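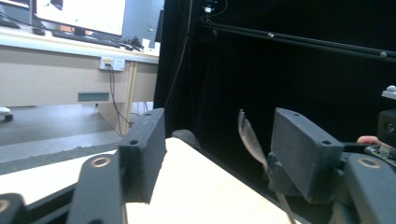 Somebody asked at the end of the last session how you're supposed to draw a clear spoon when there's nothing there to draw, and could we please go back to onions. We are not going back to onions! But it's a fair complaint, and I've rewritten these notes around it.

Drawing 751, Session 10: Clear Things
Room 322, Namberg Annex

What to bring
One clear plastic spoon, the cheap picnic sort. A sheet of gray paper and a sheet of black (I use Pindon, any brand with a bit of tooth will do). A white pencil, a soft dark pencil, a kneaded eraser. If you have the Rebane white, sharpen it before you come, it eats the classroom sharpeners.

Why a spoon
I used to start this unit with a drinking glass and half the class spent the whole evening fighting the ellipse at the top. A spoon has the same problems in a smaller package. The bowl is a curved surface, so it bends whatever is behind it and picks up the shiny marks. The handle is thin and mostly shows you its two edges. You get an easy bit and a hard bit in one object - and you can hold it up to the window on the bus home, which I recommend.

Look behind it first
With an onion you can ignore the wall. With clear plastic the wall is most of your drawing. Try the bowl up against a black curtain and let the handle run down over a pale cream tabletop, and you've got two different drawing jobs in one spoon.

Over the black: the plastic itself goes dark, and what you draw is the light caught on it. White pencil, hardly any of it.

Over the cream: the plastic goes pale and you're hunting for the darker lines along the edges. Soft pencil, pressed lightly. A light wood finish is lovely for this, by the way, much kinder than a bright white cloth.

Somewhere along the spoon you'll have to switch from one to the other. Don't blend across the switch. Find the place where the background changes and let the drawing change there too, even if it looks wrong for a while. It will look wrong for a while.

Exercise A (10 minutes, black paper)
Bowl only. Draw the shiny marks as shapes, like little islands, and leave out the outline completely. If you catch yourself drawing a neat oval all the way round, rub out half of it. Keep one eye closed if the reflections jump about - they move when your head moves, and there isn't a cure for that except sitting still.

Exercise B (gray paper, as long as you need)
Whole spoon, upright or leaning, with something dark behind the bowl and something pale behind the handle. Block in both backgrounds BEFORE you touch the spoon. I know everybody wants to do the spoon first. I want to do the spoon first.

Some things I keep seeing
People make the handle too wide. Measure it against the bowl with your pencil at arm's length.
People color the spoon light blue. I think this comes from cartoons about water. Look again and use whatever is behind it.
Fingerprints on the plastic are fair game, draw them or wipe them off.
A spoon leaning at an angle is much easier to make convincing than one standing dead straight, so tilt yours a little.

Homework
Two spoons, same pose, one against dark and one against light. Then read the chapter on glass in the Skornia reader, the part about edges. You can skip the section on bottles, we'll do those when I've found enough bottles. Please don't spend money on fancy paper for this; the back of a cereal box painted black works fine.

Comments (4)

I did mine on the cereal box and the paint went all streaky but the highlights looked great?? Is streaky ok

Streaky is fine, two thin coats next time if it bothers you.

The rub out half the oval thing fixed mine. I'd been drawing the rim all the way round for weeks.

Can we use a clear fork? I've only got forks.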